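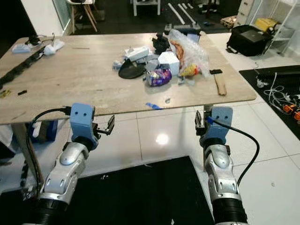

The seven-meter rule needs fixing, and the league should do it before August

I have covered handball in the northern league for 16 seasons, and I have seen most arguments about the rules come and go. The one about passive play has never gone away. After the way the Toltwood against Sikmont semifinal ended, I think it is time the league did something about it.

For those who missed it, Sikmont were one goal up with under two minutes left. They passed the ball along the back line, the referee's arm went up, and they passed it some more. Toltwood's center back, Rokeya Dissanayake, came out to press and gave away a free throw. Then another. By the time Sikmont finally had to shoot, there were 20 seconds on the clock. The shot was saved, the long pass forward went over everyone, and that was the match.

Sikmont did nothing wrong. They read the referees well and used what they were given. Their coach, Tapio Jääskeläinen, said afterward that his players practice those two minutes every week, and I believe him. A team that prepares for the end of a match deserves some credit for it.

My complaint is with when the arm goes up. The number of passes after the warning is fixed. The moment of the warning is still left to the judgment of two people who have been running for an hour. In the first half of the same match, Toltwood got the warning after a single slow attack. In the last two minutes, Sikmont had three restarts before they got theirs. Both decisions can be defended from the rule book, and that is the problem.

The usual answer is a shot clock. Basketball has one, water polo has one, and people who come to handball from those sports ask why we don't. I used to be in favor. I changed my mind after watching a preseason tournament that tried it. Teams with a lead learned to run the clock down on every attack, so there was more slow play than before, spread evenly over the whole match. Goalkeepers liked it. The crowd of 400 did not, and by the second day plenty of them were outside by the coffee stand during play.

Vasanthi Ekanayake, who refereed in this league for years and now trains younger officials, has a smaller idea. In the last five minutes of each half, the warning would come automatically with the second free throw in the same attack, unless there has been a shot. Everything else would stay as it is. A referee could still raise the arm earlier. The defending team would know what it was working for, and so would the people in the stands.

There are fair objections. Rizwan Kumarasinghe, who coaches the Haque women, told me it would reward defenders for fouling. Grab someone twice and the attack is under warning. He has a point, and I don't think the proposal works unless referees are stricter with two-minute suspensions in the same period. A foul made only to stop the game should put a player on the bench. That is already possible under the rules. It just doesn't happen often enough late in close matches.

The other objection is that the league can't change rules on its own. For senior matches that is true without permission from above. But the youth cup is ours, and it has been used for trials before. Shiuli Matubbar at Tolen has already offered her under-18 teams, boys and girls, for a trial over the autumn rounds. That would give us enough close finishes to see whether coaches find a way around it. They probably will find one. I would like to know what it is before it turns up in a final.

The seven-meter part of my headline comes in here too. If the attack is stopped by a foul after the last permitted pass, in the final 30 seconds, I would give a seven-meter throw. At the moment the attacking team gets one more pass and usually a wall of six defenders to throw over. Dissanayake has scored from there once that I can remember. Most players never do.

The rules meeting is open to all clubs, and last year only a handful sent anyone. Clubs that were angry in May should turn up this time.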